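About Tisgate Climbing and Walking Club

Welcome, and thank you for stopping by! We're a friendly club for anyone who likes hills, crags and a flask of something hot at the top.
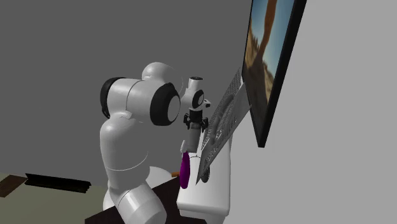

One of our newer members wrote to us in July to say that she had put off joining for years, thinking she'd have to be leading hard routes before we would have her, and that her first evening on the easy slabs at Pollock had been the best of her summer. We get letters like that fairly often and they always cheer us up (do keep sending them).

The club began in 2000 as a handful of friends from Drerton who shared lifts to the crag and, more often than not, a single rope. We now have 65 members, some who climb every week and some we only see at the Christmas meal, and both sorts are very welcome.

Through the lighter months we meet outdoors, mostly at Pollock, which has plenty of short routes and a kind landing if you like bouldering. In winter we go indoors, with a weekend or two away for those who enjoy snow and cold fingers. The walkers have their own programme, and it's a good one, with everything from gentle riverside rambles to long days over the tops.

Helmets and harnesses can be borrowed from the club store, and members get a discount on boots and ropes at Trendby in the high street. Come along to two meets before you decide whether to join!

Page last updated Jul 17, 2019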